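Pushing rod skips over small blocks, any ideas?

Hello all! I'm building a block-sorting setup at our shared workshop in Ostton, and I'm having trouble with the pushing. The arm comes down, touches a printed block and then, as often as not, the rod slides over the top and leaves the block sitting there. I've slowed it to 60 mm a second, which helped a bit.

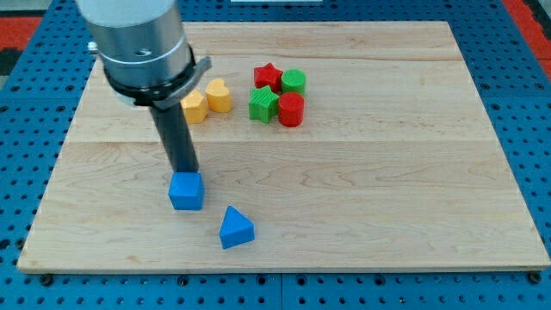
Rod down on the blue cube, wooden board bolted to the table.

Would a rubber tip help, or is it my heights?

2 answers

Lovely project! I'd say you're coming down on top of the cube when you want to be beside it. Lower the rod next to the block, stop a whisker above the wood, then move sideways. Do measure the board at each corner first, mine in Zarumville was out by far more than I'd have guessed (wood does wander, bless it).

Rubber tip, yes. I used a chair leg cap and it's been fine.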